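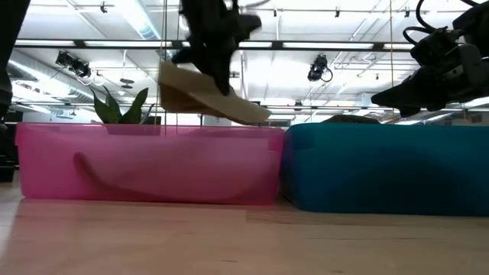

Pink bin, blue bin, one tan block on the move. Sorting day has begun!

**1/** OK, I promised a thread on the Great Craft Table Sort and I am so excited to finally write it. Two plastic bins, a light wooden tabletop, and everything that had piled up since we moved into the Clovstead flat. Get a drink, it's a long one.

**2/** Some background. For most of September the table was where things went when they had no other place to go. Sponges, straps, floral bits, packing foam, a bag of buttons, the good tape (so that's where the good tape was!). I couldn't have laid out a place mat on it.

**3/** My first plan was 12 little boxes with labels. I even drew a chart. Junaid Ghumman looked at the chart and asked where I'd put a thing that belonged in two boxes, and I had no answer, and the chart went in the recycling.

**4/** So now it's two bins. Pink is for things I use to make arrangements and displays. Blue is for everything that needs a second look. I can't tell you how freeing it is to have only one decision to make per object!

**5/** Can we talk about see-through bins for a second? I love the pink one. You get the color, and you can still make out the shape of what's in there, like that dark curved strap down near the bottom. The teal one is more solid looking and keeps its secrets a bit better, but they're close enough in size that they sit nicely side by side.

**6/** And the leaves! Those pointy green ones sticking up out of the pink bin make me so happy. Tall leafy things always go in along one side, standing up. I used to lay them flat and then pile stuff on them, and they'd come out looking like they'd slept badly.

**7/** A word on spongy blocks, which I have many feelings about. I use them under stems, behind frames, between jars, under the wobbly leg of the shelf in the hall. If you're keeping them, keep them near your plants. I had mine in three different rooms and bought new ones twice.

**8/** Valter Azevedo asked what order I go in. Big and light things first, just to see the table again. Then long floppy things, like straps and cords. Then small stuff last, when you still have a bit of energy but want to sit down. Put some music on for the small stuff!

**9/** The hardest category by a mile was ribbon. I had one tin of it, all lengths, and I decided that anything under 7 inches could go. That was harder than it sounds. There was a green velvet piece I carried around the flat for a whole afternoon before I let it go (it went to Irfan Talpur's kids, who taped it to a cardboard dragon, so it's doing great).

**10/** Buttons: 300 of them. I know the number because the bag said so and it had never been opened. I bought it for a project called Troliva, a curtain that was going to have buttons all down one edge. Still a good idea! Still not a curtain! They're in the blue bin thinking about it.

**11/** A few of you asked if I wash things as I go. I do it after. If I start washing, I'm at the sink for an hour and the sort is over. Plastic leaves get a wipe with a damp cloth, real ones get looked at and moved to the window if they need it.

**12/** One thing I'd do differently: have both bins right up against each other from the start, like they are now. I began with one on the chair and one on the floor, and I kept walking little circles holding a roll of wire. Touching edges, same height, easy reach. So much better.

**13/** Ludger Lammers says I should have a third bin for trash. Ludger, you're right, and I used a paper bag, and it filled up faster than I'd like to admit.

**14/** Total time for round one was 42 minutes, with a tea break in the middle that I'm not counting. I always think this kind of job will eat the whole day and then I put it off for weeks. Set a timer and just start on whatever's closest to your hand!

**15/** Parveen Ansari wants to know if the bins have lids. No lids! I tried lids at the old place and I'd stack things on top of the lids and never open them again. Open bins get used. They also get dusty, so there's that.

**16/** Next up is the blue bin's second look, and I'm looking forward to it way more than is reasonable. If you've got a clever way to store straps so they don't curl around everything else, please reply, I'd love to see it. Photos of your own bins very welcome too!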